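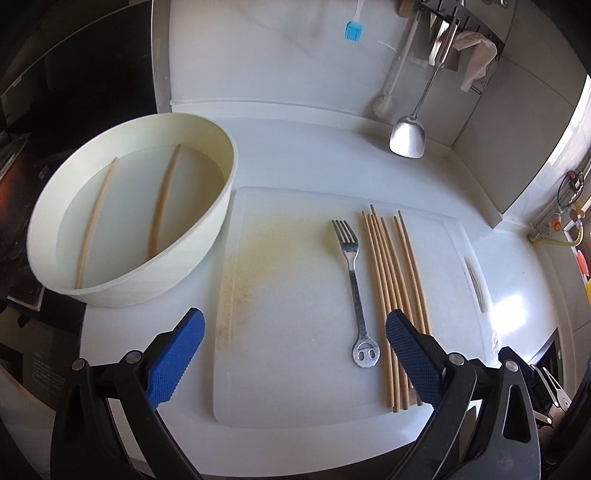 3.2 Durability of folding covers in daily use

The second part of the study looked at how tablet covers change after a period of ordinary handling. We compared covers from two suppliers, Vetora and Rizzi. Both makers sell a folding cover with a front flap that turns back to form a stand, and both use a magnet to keep the flap closed. The Vetora cover has a stitched edge, while the edge of the Rizzi cover is glued. Apart from this, the two products are near to each other in weight and price, and we chose them for this reason.

The covers were given to 40 households in Estmont, one cover per household. Participants were asked to use the tablet in the room where they would normally use it, and to write down each place where the stand was opened. No instruction was given about cleaning. We had expected the living room to be the most common place, but in the diaries the kitchen came first (Figure 4). Participants wrote that they read recipes, followed the news or made video calls there, often while doing other work with their hands.

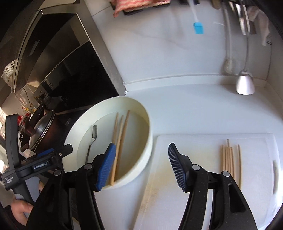

Figure 4. Kitchen counter with a round basin and a cutting board.

After the period of use, the covers were collected and each flap was opened and closed 200 times on the Girasik bench. The force needed to lift the flap was measured before and after this step. In both groups the magnet kept its strength well, and we found no clear difference between the suppliers. The hinge gave another result. On 17 covers the fold line had become soft, so that the stand slipped when the screen was touched near its upper corner. Most of these covers had a glued edge – the stitched ones held their angle better, although their colour had faded more.

We also asked whether participants would buy the same cover again. Of those who answered yes, 19 gave the stand as their main favourite feature, and only a few mentioned the inner pockets. Several participants had never put a card in the pockets at all. This agrees with the comments from our first survey, in which the pockets were described as too tight for everyday use.

The number of covers is small, and the diaries depend on the memory of the participants. The results for the hinge should therefore be read together with the laboratory tests in Section 3.3, where the same models were folded under a fixed load.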